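5 min read

Section 5: Recording your first demos with the hand-held grippers

Okay, your Grumgate grippers are charged and paired, so let's teach the robot something! I like to start with plain cardboard. It's light, it's cheap and I don't mind when it gets crushed.

1. Open Rendard on your laptop and start a new task. Give it a name you'll still understand in September (mine was "test2final", don't do that).

2. Hold each gripper up with the marker block facing out and turn it slowly until both faces show green on the screen.

3. Squeeze the trigger all the way, let go, then squeeze again. Rendard uses this to learn how far your fingers open.

Note: If the number on screen stops short of 328, do step 3 again, a bit slower.
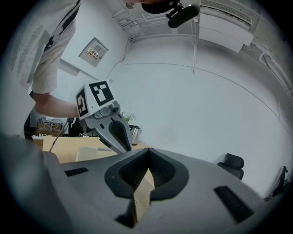

4. Press record and do the task at half the speed you normally would. I know it feels silly, but the arm copies your pace, and a rushed grab from you turns into a rushed grab from a much stronger machine.

5. Go back to your start pose before you press stop. I forgot this on my first 19 recordings and had to bin the lot.

Caution: Don't cover the marker block with your sleeve or your other hand. Tracking drops out and the recording gets a gap you can't patch later.

Caution: Keep your own fingers clear when you're handing something from one gripper to the other. They pinch!

6. Play it back, keep it or toss it, then go again. My Triston folder is up to 1,315 keepers now, but you can do a first training run with far fewer than that. Training is covered in Section 6.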